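분류: 로봇·자동화 > 빈 피킹 따라하기

Lirna 피킹 키트, 첫 집기까지

상자에는 '10분 설치'라고 적혀 있다. 나는 53분 걸렸고 그중 절반은 설명서를 찾는 데 썼다.

1. 빈부터 클램프로 고정한다. 팔이 벽을 한 번 밀면 티칭한 좌표는 전부 추억이 된다.
2. 케이블은 손목 관절에서 넉넉히 고리를 지어 묶는다. 팽팽하면 보기에는 좋다. 두 번째 회전까지만.
3. 물건은 눕혀서 섞어 넣는다. 투명한 병, 노란 컵, 길쭉한 식기 정도면 키트의 자존심을 시험하기에 충분하다. 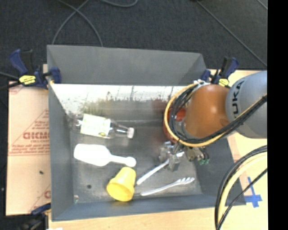 Randi Hägglund는 투명한 병에서 인식이 자꾸 튄다면 조명부터 낮추고, 그래도 안 되면 라벨을 기준으로 잡으라고 했다. 노출값은 2000에서 시작하면 된다고.

4. 접근 속도는 기본값 107을 61로 내린다. 식기처럼 얇은 물건은 바닥에 붙어 있어서 그리퍼가 바닥과 먼저 인사하기 쉽다.
5. 집기에 실패하면 로그를 저장하고 다시 돌린다. 오류 문구는 늘 '알 수 없음'이니 외울 필요는 없다.

가격만큼 똑똑한지는 아직 모르겠다. 진공 컵 옵션은 8월에 나온다고 한다.

관련 글
- Jeston 그리퍼 손가락 교체하기
- Stuker 케이블 타이, 비싼 값을 하나
- Chowdhury 비전 모듈 초기 설정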